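Call for participants: Suturing Automation Project, spring group
Plangate student robotics club, with the Bodside teaching lab

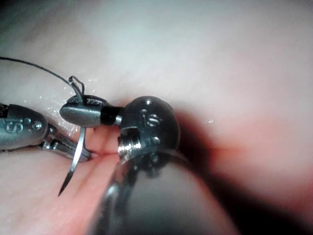
We are looking for 4 students to join the group that is trying to get a surgical robot to put one decent stitch in a practice pad without a person on the controls. Please read the whole notice before you write to us. Last time many of the applications were from people who had read the title.

First, what the project will not do. It will not operate on anyone, and it will not be ready for an operating room while you are a student. Our sponsor, Brulormont, likes the phrase "autonomous surgery" and we have asked them to stop using it on our posters. What we have is a set of instruments, a stack of synthetic tissue pads, a lot of black thread, and software that does fairly well at finding a needle and fairly badly at knowing what to do with it next.

The February group collected 400 stitches driven by hand and trained a first model on them. On paper it completed 93 percent of its needle pickups. Leif Østergaard then moved the lamp and the number fell so far that we left it off the slide. We would like people who find that interesting. If it makes you want to argue that the lamp should have stayed where it was, this may be the wrong group.

What you would be doing

Most of your hours will go to driving the instruments by hand and labeling the recordings. It is slow. You throw a stitch, cut the thread, reset the needle and throw another. Later in the term two people will move to training and testing, and the other two to the test protocol, which at present is a page and a half of good intentions. Everybody takes a turn at cleaning up.

We want to reach 3000 labeled stitches by the end of the term. Kirsten Ragnarsson thinks this is too few to show anything. Snædís Bergmann thinks we should be asking whether more of the same stitches will help at all. You will hear both sides at the weekly meeting, probably more than once.

Who should apply

Any year, any major. You need to be able to read and change Python code that somebody else wrote in a hurry. Experience with robot arms is welcome but we don't ask for it. Surgical knowledge isn't required either, although a nursing student in the last group caught more of our mistakes than the engineers did. Steady hands help less than you'd think. Being willing to write down a bad result on the day you get it helps a lot.

Time and credit

Six hours a week in the lab, plus the meeting. Two course credits, pass/fail. There is no pay, and we won't pretend the experience is a form of pay. If you have a job that clashes with the lab hours, say so and we will try to work around it.

How to apply

Send one page to Hrefna Bach at the Plangate club desk by 3 May 2019. Tell us about something you built or measured that didn't work, and how you found out. No résumé, no cover letter, no videos. Inger Hjaltadóttir reads everything first and will invite a short list to spend an hour at the controls. Applicants who aren't chosen will get a reply too.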